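How a Charity Gets Its Money and Where the Money Goes

Reading time: 3 minutes

A charity is a group set up to help with something. It might feed people, look after stray dogs, plant trees or pay for music lessons. A charity can earn money and spend money like a store does. The difference is what happens to any money left over. A store owner can keep it. A charity has to use it for the work it was set up to do.

Where does the money come from?

Some of it comes from people who give a few dollars at a time. These gifts are called donations. Some comes from companies, and some comes from grants. A grant is a larger sum that a charity has to apply for by writing down what it plans to do.

Charities also raise money with bake sales, fun runs and concerts. Last September the Troltville Reading Club held a used book sale and made 300 dollars. The club spent 100 dollars of that on new library cards and bookmarks. The rest went toward bus rides for children who live too far away to walk. 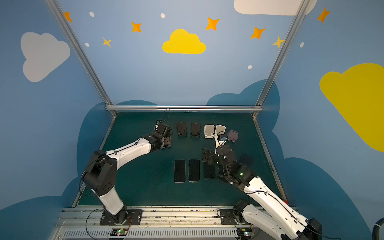 Not every gift is money. People give food, coats, toys and tools. People also give time, and a person who works without pay is called a volunteer. Griet Segers teaches sewing at the club for 4 hours a month. She could charge for her lessons, but she gives them for free.

What is a receipt for?

When you give money to a charity, it can send you a receipt. A receipt is a note that says who gave the money, how much it was and when it arrived. Grown-ups may need it when they fill out their tax forms. The charity keeps a copy too, so that its own records match.

Who checks?

Charities write down what comes in and what goes out. At the end of the year they add it all up in a report. The reading club's last report said that 2764 dollars came in. Anyone in town can ask to read it, and children can ask too.

Most charities have a board. This is a small group of people who meet to make the big decisions – what to spend, what to save and what to stop doing.
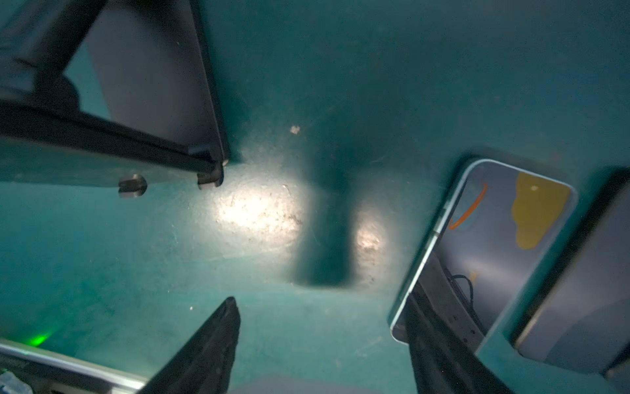
A scuffed teal surface with two patches of light.

How can you help?

Ask a grown-up first. Then pick something you care about and find out what the charity needs. A food pantry may want canned beans more than cookies. An animal shelter may want old towels. If you collect money, write down every amount and hand it all in.

Last updated: September

Comments

Amber Kuipers: We read this in class. My students wanted to know if a charity can pay its workers. Could you add that?

Griet Segers: Yes, it can, Amber. Many charities have paid staff. The pay is part of what they spend, so it goes in the report.

Smits: My son is giving his old puzzles to the shelter now. I told him to count the pieces first.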